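4.3 Teaching a grasp label in Pomeo

Before you start, make sure the Hisard tracking service is running and both hand-held grippers show green in the side panel. If one stays grey, give it a good 10 seconds before you go fiddling with plugs, as it's often just slow to say hello.

1. Open Pomeo and choose New Session. Give it a name you'll still recognise next month.

2. Set the jaw threshold to 5 for small parts. You can fine-tune it later, so please don't agonise over it.

3. Press Record and wait for the second beep, then pick up the part at your own comfortable pace.

4. Hold the part still for a moment and press Mark Grasp.

Note: Sessions stop by themselves at 2,180 samples. Save and begin a fresh one if you'd like to keep going.

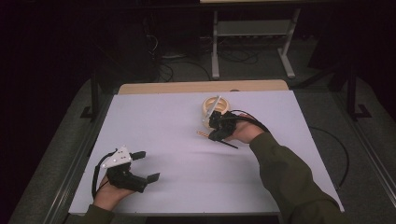 Pomeo labels each gripper separately, so you'll find a left and a right track on the timeline, and each needs its own state. Lena Nowakowski likes to fill in the right one first, and I've picked up the habit from her. With the hands as they are at this point, the right track should read Closed, as that gripper has hold of the little ring, and the left should read Open, its two fingers being spread in a wide V. If the labels come up swapped, go to Devices and choose Exchange Sides.

Caution: Exchanging sides clears any unsaved marks, so do save first!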